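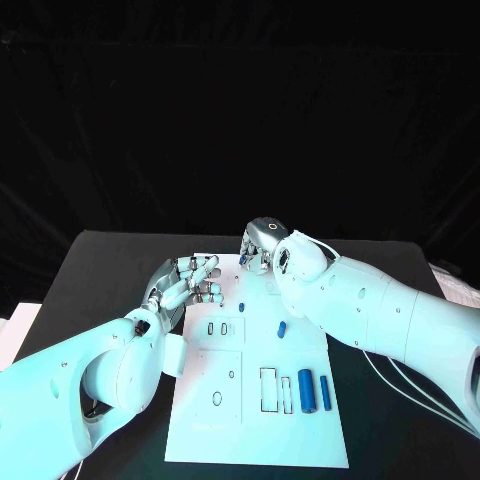
White board laid flat on the dark table, black curtain behind.

Subject: Re: [letterpress-l] first go at two-color printing, registration trouble
From: Keerthana Kurian

On Wednesday, Afiq Ngau wrote:

> Hi all, I finally ran the two-color job I've been threatening you
> with since last year. Linocut fern in green, then the title in
> handset type over it in dark brown. The green went down beautifully.
> The brown wandered. On the first few sheets it was dead on, and by
> the end of the pile it was sitting a good bit left of where it
> should be. Same gauge pins, same packing, same me. Paper is the
> cotton stock from Bredevetti, 274 sheets, printed the green one
> evening and the brown two days later. Is it the pins or the paper?
> Also, does anyone still mix their own brown?

Afiq, congratulations! A fern AND handset type on your second real job, I love it. Please post the good ones, and the wandering ones too, I like seeing them.

My money is on both, but mostly the pins. If the early sheets were fine and it crept in one direction, something was moving a tiny bit with every sheet you fed. I used to push the paper into the pins much too hard (I was so excited to see the next print that I basically threw it in there). Try feeding the bottom edge first, then slide gently over to the side pin and stop as soon as you feel it. Then put a dab of hot glue or sealing wax behind each pin. It peels off the tympan later with a fingernail.

The paper can do it as well. Cotton stock takes up moisture, and two days on an open rack in April weather is plenty of time for a sheet to grow. These days I cut everything, wrap the stack in plastic between colors, and always feed off the same two edges. Mark the corner with a pencil tick! Half my old mistakes came from turning a pile around without noticing and feeding off the other side of the cut.

One more thing to check is the lino. If you left the block locked up overnight it may have squeezed a little, and then you were lining up the brown to a fern that had already shifted. Pull one green proof at the start and one at the end and hold them up to a window together.

Now, brown! Yes, I still mix mine and it's my favorite part of the day. Start with orange and add black in amounts so small they seem silly, then a touch of blue if it goes too rusty. Rubber base stays open long enough that you can fuss with it. Over green it will always look colder than it did on the slab, so tap out a bit on one of your printed ferns before you commit to a whole can lid of it.

I'm in the middle of a keepsake for the Flustito book fair myself, 33 copies, three colors, and the yellow is giving me fits because it shows every speck left on the rollers. I've washed up twice and there's still a ghost of blue in it. I sort of like the ghost. If anyone has a wash-up order they swear by, I'm all ears.

Does anybody have a spare set of spring tongue pins they'd sell Afiq? I have one set and I'm hanging on to it.

Keerthana

--
letterpress-l, 2,924 subscribers
To leave the list, reply with "unsubscribe" in the subject line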